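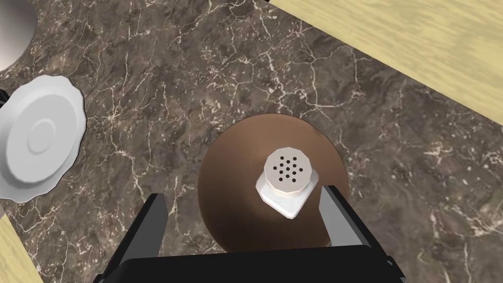

The Salt Assessor

The Usarum works drew brine from 204 wells and boiled it in open pans. The Zirkgate office, two valleys down, bought all of it and paid by purity. Between the works and the office stood the assessor, who was appointed by both and trusted by neither.

Catrin Ifans took the post in March. The previous assessor had left the keys, a balance, a drying oven, and a ledger with entries up to the last day of his contract. He had written nothing in the margins. She read the ledger from the front, which took nine evenings.

The method was simple. A sample was drawn from each lot, dried at a fixed temperature for a fixed time, weighed, dissolved, filtered, and the residue weighed again. The difference gave the grade. First grade was paid in full. Second grade lost a fifth of its price. Third grade went to the road department.

By the fourth evening she had noticed that lots from Pan 56 were never second grade. They were first or, a few times a year, third. Every other pan wandered between first and second with the weather and the state of the scale on the pan floor. Pan 56 did not wander.

She asked to see the pan. The foreman, Obadia Kaijage, walked her up after the morning draw. He was called Obi by everyone at the works, including the pay clerk, who wrote it on his envelopes.

Pan 56 was the same size as its neighbors and fired from the same flue. The brine came in by a lead pipe with a brass cock. Obi opened it and closed it again.

"It runs the same as the others," he said.

"It doesn't grade the same."

"Remetti worked this one. He was particular."

"When did he stop?"

"Before the winter."

She wrote that down. The ledger showed first grade for Pan 56 all winter.

She drew a sample herself the next day, at 6 a.m., from the center of the heap and from each corner. She dried it, weighed it, dissolved it, filtered it. The residue put it in the middle of second grade. She ran it again with a fresh filter and got the same figure to the third place. The sample delivered by the works for the same lot, in its sealed tin, came out first.

There were several ways this could happen. The tin could have been filled from another pan. It could have been filled from the right heap by someone who knew where the clean salt lay. It could have been washed. She tested for washing by looking at the crystals under the glass. Washed salt loses its sharp corners. The corners of this salt were round.

The lot was 2000 sacks. The difference in price was larger than her salary.

She put both results in the ledger, on two lines, with the times, and went up to find Obi. He was raking.

"Who fills the tins?" she asked.

"I do."

"Who washes them?"

He raked to the end of the pan and laid the rake across the edge.

"Remetti's wife gets his share of 56 until the year is out," he said. "It was agreed on the floor. The share goes by grade. The lad who has the pan now is slow with the skimmer, and he's learning, but he's slow."

"And the third grades?"

"Those were when I was off sick. He filled the tins himself and took it from the bottom."

She considered the rule. Clause seven of the assessor's contract said that a false sample voided the grade of the lot. It did not say what was to be done about earlier lots, or about the assessor who had passed them. It made no mention of widows.

"I have to enter what I measured," she said.

"I know that."

"From tomorrow I'll draw the samples from every pan. You won't have to fill the tins."

"That's a lot of walking."

"Yes."

She went back down and entered the lot as second grade. Under it she wrote a request to the Zirkgate office that the trainee on Pan 56 be given a second skimmer until the end of the year, in order to bring the pan up to its former standard. She attached the figures for the winter without comment. They supported the request very well.

The skimmer arrived eleven days later with an invoice. The next lot from Pan 56 was second grade. The one after that was first by a narrow margin, and she ran it twice before she wrote it in.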